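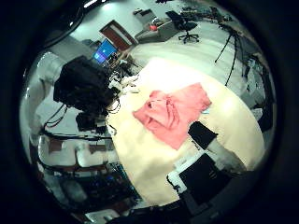 2. Planning the workplace before you order

The price of the Balell two-arm station is only one part of the money you will need. Before you send the order form to Bolaldale, please plan the table, the floor, the cables and the small items which the station uses every day. In the wrist view the cloth lies near the middle of the table and there is free surface around it, and this is the arrangement we recommend for textile work. The same view shows a bundle of black cables that comes out of the lower part of the arm assembly in long loops. Cables of this kind need their own space beside the table, and the space must be in your plan.

2.1 Choose the table

1. Measure the largest piece of cloth you want to handle. Lay it open and flat, with the sleeves out if it has sleeves.
2. Add a free strip on all sides. The hands come to the cloth from outside and they must be able to touch the table next to it.
3. Check that the table does not move when you push it with your hip. A table with wheels is not suitable, even with the brakes on.
4. Look at the table top with all the lamps switched on. If you see a strong bright spot, the wrist camera will see it too. Plan a matte cover or a different lamp.
5. Write the outer size of the table on page 3 of the order form. Our office makes the mounting plates after this size.

Note: The table is not included in the delivery. Many customers already have a good one, and we prefer that you spend this money on spare fingertips.

Note: Use a table color which is clearly different from your cloths. If you work with white cloths only, do not buy a white or cream table.

2.2 Plan the floor and the stands

1. Draw the room on paper with the doors, the desks and the cabinets.
2. Mark the table, then mark the reach of each arm. The reach drawing is sheet 131 in the document folder.
3. Mark the place of the external camera stand. When a tripod is used, draw the three feet with the legs fully open.
4. Leave a path for persons behind the stand. Office chairs move during the day, so draw them where people really leave them.
5. Keep the operator desk outside the reach of both arms, but near enough that the operator can see the table and the screen without standing up.

Caution: Do not put the emergency stop button on the table itself. It must be at the operator desk, and a second one must be near the door of the room. The second button is ordered separately.

2.3 Plan the cables

1. Count one power line for each arm and one for the controller. Ask your building service if these can be on the same fuse.
2. Order the arm cables one length longer than your measurement. A cable which is tight at rest will be pulled when the arm turns.
3. Plan a cable channel for each place where a person walks.
4. Keep the cables of the hands away from the table edge. Loose cloth can catch them.

Caution: Never extend the hand cables with parts from another supplier. The warranty for the hands ends if you do this. 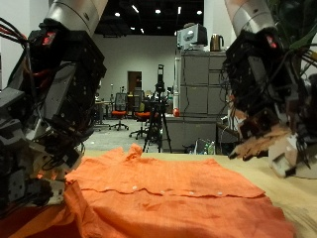

2.4 Decide which hands and fingertips to buy

The hands are the most expensive position in the quotation after the arms, and the fingertips are the position that most customers forget. We ask you to decide on both together, and to decide them for the most difficult garment and not for the easiest one. A button-up shirt like the orange one on the table is a good test garment for your planning. It has a collar that does not want to stay flat, a placket with small buttons, and enough loose fabric to make wrinkles between the hands. The flat tan pads on the fingers of the right hand come into contact with the table and the fabric many times in each session, so please treat pads of this type as a consumable in your budget.

1. Make a list of your garments or cloths, with the thinnest fabric at the top.
2. Mark all items that have buttons, zippers or hooks. Hard parts make the fingertips old faster.
3. Select the hand version. The Kingi hand is for fabric and soft items. For boxes and rigid parts please ask us first.
4. Select the fingertip set. Part 2507 is the standard flat set and fits the left and the right hand.
5. Order spare sets for the first year at the same time. A later single order has a delivery charge, and the waiting time is longer.

Note: Both hands must be the same version. The controller does not accept a mixed pair.

Caution: Switch off the power and wait until the indicator light on the hand is dark before you change a fingertip.

2.5 Prepare the budget

Use the lines below as a first budget sheet. Write the amounts in your own currency and keep the purchase costs apart from the yearly costs, because your finance department will probably ask for them in this way.

Purchase costs:
Two arms with controller
One pair of hands
Mounting plates
Table, if you do not have one
External camera and stand
Second emergency stop button
Cable channels and electrical work
Operator desk with screen
Transport and insurance
Installation visit

Yearly costs:
Fingertip sets
Nasovden software license
One inspection visit
Replacement garments for testing
Working hours of the operator

The installation visit takes around 5 working days if the table, the power lines and the room are ready when our technician comes. Days of waiting are charged at the normal day rate. This is the most frequent surprise on the final invoice, and you can avoid it with the checks in section 2.6.

Note: The price list in this edition is valid from November 2021. Orders for the April delivery round need a signed quotation, not only an e-mail.

Note: The replacement garments are a real cost. After many sessions a shirt becomes soft and behaves differently from a new one, so the results cannot be compared well.

2.6 Checks before you sign

1. The table size on the order form is the same as the size on your room drawing.
2. No cabinet door opens into the reach of an arm.
3. The building service has confirmed the power lines in writing.
4. The person who will operate the station is named, and there is a second person for holidays.
5. The fingertip spares are on the order.
6. Your entrance and elevator are large enough for the arm crate. The crate cannot be turned on its side.

If one point is still open, please write it in the remarks field and send the form anyway. Lindsay Pirihi in the planning office reads all remarks and will send you a corrected quotation before the order becomes binding.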